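Skip to main content
Home > Workshop Guidance > Small Parts Sorting

Setting Up the Haltier Two-Arm Bench Service

Updated 14th November

The Haltier service is offered by Lastari to small workshops that sort switches, push buttons and similar panel parts. The monthly fee is $1,160 and covers both arms, the grippers and one setup visit. The following tips apply to customers preparing a bench for the first time.

Cover the work surface in one plain color. Smooth the covering before each shift and fasten it at the front edge. Creases can tip a small part onto its side.

Use shallow trays with a raised rim, and give each tray a color that is easily told apart from the covering. Place one tray within easy reach of each arm and leave the middle of the bench open for unsorted parts. 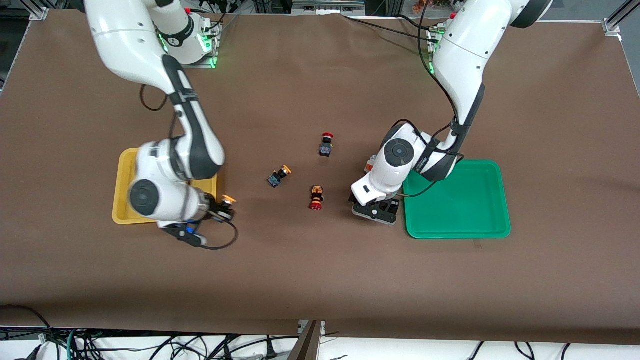 Parts may be set down in any position, upright or lying flat, provided that they do not touch one another. Customers should begin with a few pieces and add more once the sorting rules have been confirmed.

Keep cables behind the mounts wherever possible - a loose cable on the bench may be treated as an obstacle and stop the cycle. Wipe the gripper fingers with a dry cloth after every 700 picks. Do not use oil or solvent.

Spare trays are sold in packs of 12. Brirnutex bench covering is available by separate order and is cut to a width of 800 mm unless otherwise requested. Orders placed after the holiday closure will ship in January.

Related pages: Tray Care | Gripper Finger Replacement | Service Terms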